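Workshop notebook, Hastanness building, ground floor
November, started 7:40 in the morning

Floor day at last! Viola and I have been putting this off since the summer and I was half dreading it, but it went so well that I want to get it all down while my knees still remember.

Moved first: the two rolling benches, the drill press stand (heavier than it looks, take the vise off before you try), the offcut bin and the tall shelf by the sink. The shelf came away from the wall with a whole season of dust behind it, plus the 6 mm hex key Katia accused me of losing. It goes back on her hook today with a note.

Dry sweep from the sink toward the big door, then the shop vac along the edges with the narrow nozzle. After that a damp mop with the Grustico cleaner. One bottle is 473 ml and we used a capful per bucket, so there is plenty left for spring. The old coffee ring under the left bench came up on the second pass, which made me unreasonably happy. The glue drips did not. Viola went after those with a plastic scraper held nearly flat, and they popped off one by one. Very satisfying, I stole the scraper off her for the last few.

Measured while the benches were out of the way: 563 cm from the sink wall to the door sill. The old plan on the clipboard had it shorter, and I've corrected it in red pencil. That extra bit of length means the long bench can turn sideways and still leave a proper walkway. I've wanted this for ages.
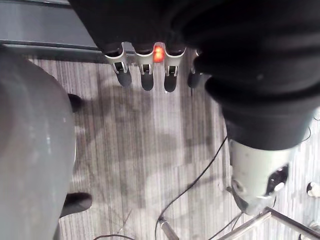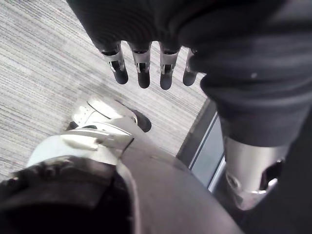 How long should the floor be left alone after mopping before the benches roll back?

Leave it 90 minutes with the big door open, and longer on a damp day. Try a corner with a dry paper towel first, and if the towel picks anything up, wait some more.

New layout, as agreed over sandwiches:

Long bench sideways, vise end toward the window. Viola wanted it the other way, we tried both, and she came round once she saw how the light fell on the vise in the afternoon.

Short bench against the sink wall. The Serra drawers slide in under it with a finger's width to spare – lovely fit, pure luck.

Drill press stand back in its old corner. Neither of us felt like moving it twice.

Offcut bin by the door. Please keep it to things somebody might use. Slivers go in the trash.

Marked the walkway with tape along both sides. My first line wandered like a goat path, so I pulled it up and snapped a chalk line, and the second one is beautiful. Press the tape down with the back of a spoon, especially at the ends, or the broom will catch it.

Felt pads on the stool legs too. We had a card of them from Coswood in the drawer, the kind that will take up to four stools, and the room is so much quieter now. You can drag a stool and keep talking!

Still to do:
- order another roll of tape, wide
- one caster on the short bench squeaks and wants oil
- level the drill press stand, it rocks toward the wall
- Katia to check the corrected plan against her own tape measure, mine has a bent hook

Mop heads are rinsed and hanging over the sink. Bucket upside down, please, so it drains.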